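第5章 教示による動作獲得:直接教示と遠隔操作

5.1 本章の位置づけ

前章までは、作業の手順と幾何条件が既知であることを前提に、軌道計画と力制御を組み合わせて動作を設計する方法を述べた。この方法は、対象物の形状が定まり、置かれる位置の誤差が把持機構の許容範囲に収まる場合に有効である。袋菓子のように外形が変わりやすいもの、隣の商品と接触し重なりあっているもの、棚板の縁にもたれかかっているものを扱う場合には、条件の列挙そのものが困難になる。

本章では、人間が作業をロボットに示し、その記録から動作を獲得する方法を扱う。示し方には大別して二つの系統がある。人間がロボットの腕を直接つかんで動かす直接教示(kinesthetic teaching)と、離れた位置から操作装置を介して動かす遠隔操作(teleoperation)である。両者は得られるデータの性質が異なり、後段の学習に与える影響も異なる。5.2節で記録すべき量を定義し、5.3節で直接教示、5.4節で遠隔操作を論じる。記録の区切り方と品質の判定は5.5節にまとめる。

本章を通じて、小売店舗の棚から商品を取り、買い物かごに入れる作業を共通の題材とする。双腕ヒューマノイドの一方の手がかごを保持し、他方の手が棚に向かうという構成である。以下、かごを保持する腕を保持腕、商品を取る腕を作業腕と呼ぶ。
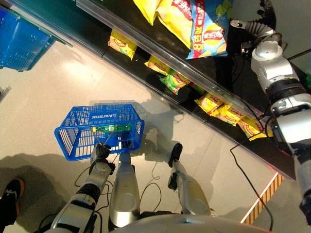 双腕作業の教示が単腕の場合より難しい理由は、自由度の数が増えることだけにあるのではない。保持腕の姿勢は作業腕の終端条件を決める。かごの開口部がどちらを向いているかによって、商品を放す位置と手首の向きが変わり、そこから逆算して把持の向きにも制約が生じる。教示者は通常この逆算を意識せずに行うが、記録には結果としての関節角しか残らない。したがって、両腕の相対姿勢を独立した量として記録するか、少なくとも後から復元できるように時刻を揃えておく必要がある。

5.2 記録する量

時刻 t における観測を o(t)、指令を a(t) とする。一回の教示は、開始から終了までの組 (o(t), a(t)) の列であり、これをエピソードと呼ぶ。観測には次のものを含める。

(a) 全関節の角度および角速度
(b) 手先の位置・姿勢(基準座標系に対する値)
(c) 手指の各関節角、または開閉量
(d) 頭部カメラおよび手首カメラの画像列
(e) 力覚または触覚センサの出力(搭載している場合)

指令 a(t) には、操作装置から送られた目標値を用いる。実際に到達した関節角を指令の代用とする流儀もあるが、接触を伴う区間では両者が一致しない。商品を棚板に押しつけながら指を掛ける動作では、目標値は棚板の内側に入り込み、実測値は表面で止まる。この差が接触力を生む。実測値だけを学習対象にすると、再生時に押しつけが失われ、指が袋の表面を滑ることがある。

頭部カメラは作業域全体を見渡す視点を与え、両腕と対象物の位置関係を捉えるのに適する。一方で、手が対象に近づくにつれて前腕や手の甲が視線を遮る。図5.1に示す段階では指と袋の間隔がまだ読み取れるが、指が閉じる瞬間の接触点は同じ視点からは隠れやすい。 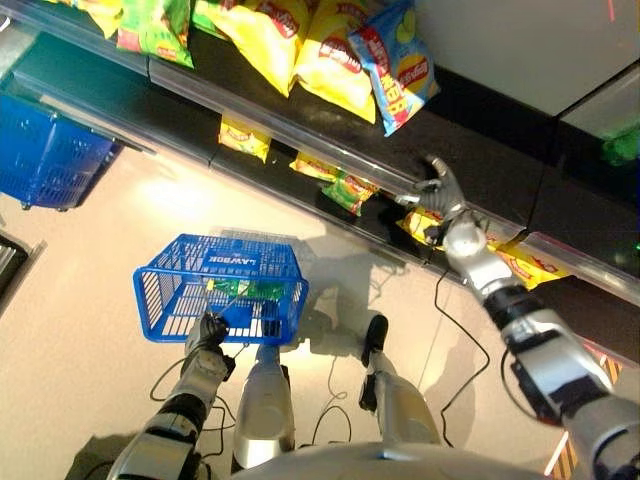

図5.1 接近段階。作業腕の手指は軽く曲げて開かれ、下段の黄色い袋のすぐ上にある。保持腕はかごの縁をつかんでいる。

接近段階における指の開きは、教示者によるばらつきが大きい量の一つである。大きく開けば位置誤差に対する余裕が増すが、隣の商品に触れる可能性も高くなる。どちらが望ましいかは棚の混み具合によるため、教示の前に一律の開閉量を指定することは勧められない。混み具合の異なる条件でそれぞれ教示を行い、観測に応じた開き方をデータに含めるほうがよい。

5.3 直接教示

直接教示では、関節の駆動系を重力補償のみの状態に切り替え、教示者が腕を持って動かす。利点は三つに整理されることが多いが、実務上重要なのは、教示者が接触力を手で感じられる点である。袋が棚の縁に引っかかった場合、その抵抗は腕の構造を通じて教示者に伝わる。

問題点は、教示者の身体が作業域に入ることである。頭部カメラの画像には教示者の手や腕が写り込み、実行時の観測と分布が異なってしまう。対策として、直接教示で得た関節軌道をいったん保存し、人のいない状態で再生しながら画像を取り直す方法がある。ただし、初回の教示で対象物が動いているため、再生の前に配置を復元しなければならない。剛体であれば位置決めの治具で足りるが、袋菓子では内容物の偏りまで戻すことはできない。

もう一つの制約は、双腕を同時に動かしにくいことにある。一人の教示者が左右の腕を一方ずつ両手で支えると、手指の操作に使える手が残らない。手指だけをペダルまたは音声で開閉する構成も用いられるが、多指ハンドの各指を独立に示すことはできない。このため、本章の題材では、保持腕の姿勢を決めて固定する段階に直接教示を用い、作業腕の動作は遠隔操作で示すという分担が現実的である。

5.4 遠隔操作

遠隔操作の操作装置は、手先の姿勢を入力するもの、関節角を入力するもの、人体の動きを計測して写像するものに分けられる。本書の実習では、手先姿勢入力型としてPerkance、関節入力型としてGrullenを用いる。以下、両者の違いを写像の観点から述べる。

手先姿勢入力型では、操作者の手の位置・姿勢を手先の目標値とし、逆運動学により関節角を求める。冗長自由度をもつ腕では解が一意に定まらず、肘の位置は別の評価関数によって決まる。棚の前縁に肘や前腕が接近する作業では、操作者が手先だけに注意を向けていると、肘が意図しない側に張り出すことがある。関節入力型では肘の位置も操作者が直接決めるが、腕の構造が操作装置と相似でなければならない。
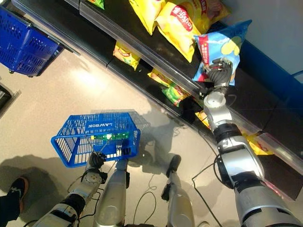

図5.2 把持段階。作業腕が水色の袋をつかみ、棚の前縁よりわずかに高い位置で保持している。もう一方の手はかごの持ち手を握る。

棚の前縁に透明なレールが付いている場合、商品は水平に引き出す前に縁を越える高さまで持ち上げる必要がある。この高さの余裕を h とする。h が小さすぎると袋の下端がレールに触れ、大きすぎると上の棚板または上段の商品に接近する。教示データにおける h の分布は、操作者の奥行き知覚の精度を反映する。単眼の映像を見て操作した場合には、安全側に大きく取る傾向が現れ、両眼視の表示装置を用いた場合にはばらつきが縮小する。学習後の動作が必要以上に高く持ち上げるときは、学習器の設定を変更する前に、教示時の表示条件を確認すべきである。

遠隔操作では通信と表示による遅れも無視できない。操作者の入力から映像に結果が現れるまでの遅れが増すと、操作者は連続的な追従をやめ、少し動かして待つという断続的な動作に移る。この動作は成功率を保つが、データには多数の停止区間が残る。停止区間をそのまま学習に用いると、方策が停止状態を自己維持し、次の動作に移らない現象が起こりうる。停止区間の除去は5.5節で扱う。

5.5 区切りと品質の判定

一つのエピソードを、接近、把持、引き出し、移送、解放の各段階に区切る。区切りの基準には手指の開閉量と手先速度を用い、画像による確認を補助とする。把持段階の判定では、頭部カメラの画像だけで結論を出してはならない。指が閉じていても対象をつかんでいない場合や、隣の商品を同時に挟んでいる場合があり、これらは手首カメラの画像を併用することで見分けやすくなる。

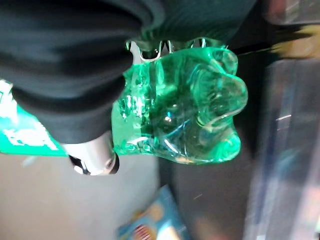 透明または半透明の容器は、内部の反射と透過光のために輪郭の抽出が不安定になる。奥行きセンサの値も欠落しやすい。また、手首カメラは手先とともに動くため、移動中の画像では背景に強いぶれが生じる。手指と把持対象は手首に対してほぼ静止しており、そのぶれは背景より小さい。この差を利用し、画像内の領域ごとに動き量を求めて、手首に追従する領域の広がりから把持の成否を推定することができる。

表5.1に、章末の実習で配布するデータセットDrisolellの構成を示す。

表5.1 実習用データの構成
収録エピソード数 675
対象商品の種類 52
操作者数 8
操作方式 2(手先姿勢入力型、関節入力型)

品質の判定では、成功したエピソードだけを残す方針と、失敗からの復帰を含むエピソードも残す方針とがある。前者は分布が狭く学習が安定するが、実行時に生じたずれを修正する動作が含まれない。後者では、つかみ損ねて指を開き直し、再び接近する一連の動作が得られる。ただし、失敗に至る動作自体も模倣の対象となるため、失敗の直前の区間に低い重みを与えるか、復帰の開始点から後だけを切り出して用いる。

練習問題

5-1 手先姿勢入力型の遠隔操作において、肘の位置を決める評価関数を二つ挙げ、棚の前での作業に対する適否を比較せよ。

5-2 指令として目標値を記録した場合と実測値を記録した場合とで、接触区間の再生にどのような差が生じるか。手先剛性を K として式で示せ。

5-3 保持腕が静止していると仮定できない場合、作業腕の解放位置をどの座標系で記述すべきか。座標変換の誤差が及ぼす影響も含めて論じよ。

5-4 停止区間を速度のしきい値のみで除去すると、把持の直前および解放の直後に不都合が生じることがある。その理由を述べ、しきい値以外に併用すべき量を示せ。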